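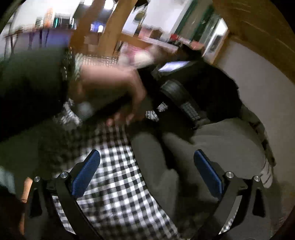 식탁보 접힌 자국 펴는 법 여쭙니다. 면 혼방 식탁보를 두 장 번갈아 쓰는데, 서랍에 접어 넣어두면 접힌 선이 그대로 남습니다. 다리미로 눌러도 가운데 십자 자국이 희미하게 보입니다. 지금 깔아둔 것은 흑백 체크무늬인데, 칸이 작은 무늬라서 줄이 조금만 어긋나도 눈에 잘 들어옵니다. 게다가 우리 집은 식탁보 위에 물건을 자꾸 올려놓습니다. 회색 천도 뭉쳐진 채로 한쪽에 있고, 식구들이 이것저것 집으러 손을 뻗다 보면 식탁보가 한쪽으로 밀립니다. 매번 걷어서 다시 다리기는 번거롭습니다.

궁금한 것은 이렇습니다. 접힌 자국을 덜 남기고 보관하는 방법이 있는지, 그리고 깔아둔 상태에서 밀리지 않게 하는 방법이 있는지입니다. 세탁은 40도 대신 찬물로 하고 있고 건조기는 쓰지 않습니다. 식탁보는 Brunico에서 산 것이고 라벨에는 면 65, 폴리에스터 35라고 되어 있습니다. 식탁은 상판에 코팅이 되어 있어서 꽤 미끄러운 편입니다. 6월에 이사 오면서 식탁을 바꿨는데 그 전 식탁에서는 이렇게까지 밀리지 않았습니다.

체크무늬초보

보관부터 말씀드리면 접지 말고 말아두세요. 저는 선물 포장지 다 쓰고 남은 종이심을 씁니다. 심이 짧으면 식탁보를 길이로 한 번만 접은 다음 말면 됩니다. 이렇게 하면 선이 하나만 생기고, 그 선도 세게 눌리지 않아서 깔아두면 며칠 안에 거의 없어집니다. 종이심이 얇으면 말린 안쪽이 우글거리니까 수건을 한 겹 감고 그 위에 마세요. 말아둔 것은 눕혀서 보관하시고 위에 다른 것을 쌓지 마세요.

이미 생긴 십자 자국은 마른 상태에서 다려서는 잘 안 펴집니다. 분무기로 자국 부분을 고르게 적시고 5분쯤 두었다가 다리세요. 혼방이면 온도는 중간으로 하고 뒷면부터 다립니다. 앞면을 먼저 높은 온도로 다리면 번들거리는 자국이 생기는데 검은 칸에서 특히 티가 납니다. 다림질이 끝나면 바로 접지 말고 의자 등받이에라도 걸어서 식힌 다음에 깔거나 말아두세요. 뜨거울 때 접으면 새 자국이 생깁니다.

체크무늬는 다릴 때 방향도 맞춰야 합니다. 대각선으로 밀면 천이 늘어나서 줄이 휘어집니다. 가로줄이나 세로줄을 따라 똑바로 밀고, 휜 곳이 있으면 물기가 있을 때 양쪽 모서리를 잡고 반대쪽으로 살짝 당겨서 맞추면 됩니다.

밀리는 것은 식탁보 밑에 까는 패드를 쓰면 해결됩니다. 저는 Collado 제품을 쓰는데 꼭 그것일 필요는 없고, 앞뒤가 모두 미끄럽지 않은 것이면 됩니다. 한쪽만 고무인 것은 식탁에는 붙어 있어도 식탁보가 패드 위에서 따로 놉니다. 크기는 상판보다 사방 2센티 작게 자르세요. 상판하고 똑같이 자르면 모서리에서 패드가 비어져 나옵니다.

다림판옆자리

그냥 집게 쓰세요. 식탁보 집게 마트에 팝니다. 저희는 Ekik 것 네 개 꽂아놓고 365일 그대로 둡니다. 상판 두께만 재보고 사시면 돼요. 두꺼운 상판에는 안 들어가는 것도 있습니다. 주름은 신경 안 써서 모르겠습니다.

밥은먹고다님

윗분 집게 방법은 코팅 상판이면 조심하셔야 합니다. 금속 집게를 오래 꽂아두었더니 상판 가장자리에 눌린 자국이 남았습니다. 플라스틱으로 된 것을 쓰거나 안쪽에 펠트를 붙이세요.

그리고 세탁 방법을 조금 바꾸면 다림질이 줄어듭니다. 탈수를 제일 약하게 하고 45분 넘게 통 안에 두지 마세요. 꺼내자마자 네 모서리를 잡고 크게 털어서, 건조대 살 두 개에 걸쳐 넓게 널면 됩니다. 살 하나에만 걸면 가운데에 또 줄이 생깁니다. 저는 덜 말랐을 때 걷어서 식탁에 바로 깔고 손바닥으로 쓸어 펴는데, 면 혼방은 이 정도로도 꽤 펴집니다. 다만 원목 상판이면 물기가 좋지 않으니 하지 마세요. 질문하신 분은 코팅 상판이라고 하셔서 적습니다.

찬물 세탁은 계속하셔도 됩니다. 음식 기름이 묻은 곳만 주방세제를 조금 발라두었다가 같이 돌리세요.

남향베란다

문의하기 | 이용약관 | 게시글의 저작권은 각 작성자에게 있습니다 | 맨 위로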